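Fokport clothing swap is back, and it's bigger

Good news if your closet is as stuffed as mine! The Fokport clothing swap comes back in December, and it's moving out of the old library basement and into the Lellier building on the corner, the one with the big windows. I've gone to every single one of these and I'm already making my pile.

Doors open at 2 in the afternoon. You bring clean stuff you don't wear anymore, you get a paper ticket for each piece, and you trade the tickets for whatever catches your eye. Last time 902 pieces came in, which sounds great until you hear that 200 were still on the racks at closing (mostly office shirts, and yes, a few of those were mine).

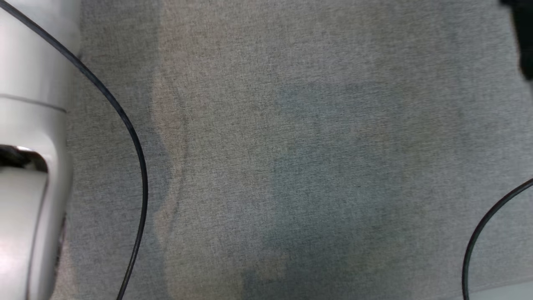

White casing with a black cable alongside it.

Eusebio Puma, who runs the swap, told me kids' clothes and summer things go fastest, even in the cold months. "People are shopping for next year," he said. "I put shorts out and they're gone before I get back with the next box." He'd love more of both, plus winter coats in larger sizes, and please check the pockets first. He found a set of house keys last time and had them in his desk drawer for weeks.
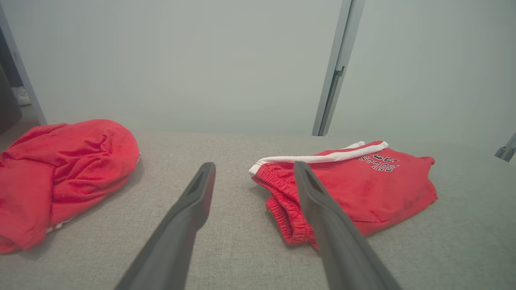

Red shorts.

Anything left over goes to the thrift store in Quintero, same as before. What's new is a mending table, where you can sew on a button or fix a hem while you wait. I can't sew to save my life but I'm going to try, because I have a skirt that's been held up by a safety pin since spring.

Parking is the one thing I'd grumble about. The Lellier lot has 78 spaces and the bakery uses it too, so take the Vevov bus if you can, it stops right across the street. Getting in is free. Shoes are fine this year, underwear still isn't, and there's no limit on how many bags you bring.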